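Has anyone had a robot arm brought in on the packing line? What happened to your jobs?

Trusby
Our depot at Brernstead gets 2 arms in March. We're told no jobs will go. Should I believe it?

Reuter
Depends who's saying it. Ours said the same, and 5 packers moved to nights "for now". They're still on nights. Get it in writing.

Tornmont
Nobody was sacked at ours, but leavers weren't replaced and the rest of us clear jams. The sales talk said 70 per cent of picks would need no help – I'd want to see that on your own stock. Ask what they tested with. Simulations tend to be tidy, all plain blue-grey background and one dark curved thing with its rounded end down by the pale gripper parts, and your shelves won't look like that. Ask who gets called when it drops something, and whether that goes on your pick rate.
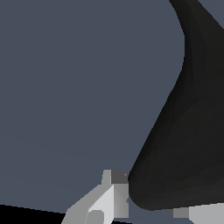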